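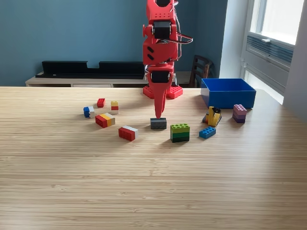
Play table and loose brick check, Lenska activity room, November. Inspector: Karine Tremblay. The check covers the tabletop, the building bricks in use and the storage under the window. Bricks were left as the last group had them, spread over the light wooden tabletop, some single and some still joined, including a narrow upright stack of yellow, red and white. Joined pieces were pulled apart before inspection.

**Table**

- [x] Top free of splinters and raised grain. *Light sanding at the door-side corner, no further action.*
- [x] Legs tight, no rocking under hand load.
- [ ] Edge trim secure. *Loose over 20 cm on the window side. Refit before next use.*
- [x] Surface wiped down with Florimari cleaner, no residue.

**Bricks**

- [x] No cracks or sharp edges on retained pieces. *2 removed and discarded - split at the corner.*
- [x] Studs grip and release by hand. *Stiff pairs separated with the plastic wedge. Do not use teeth or a knife.*
- [x] Small parts kept out of the under-three area.
- [ ] Washed this month. *Overdue. Wash in the mesh bag, air dry on the rack.*

**Storage and floor**

- [x] Bergeron bin lid closes fully, hinge intact.
- [ ] Bin label legible. *Faded, reprint.*
- [x] Walkway clear between table and door.
- [ ] Floor mat flat. *Rear corner curls. Tape is a short-term fix - replacement mat requested from Mesex, order line 34.*

**Result:** pass with four open items. Edge trim takes priority. Recheck after the mat is delivered, same sheet, K.T. to sign.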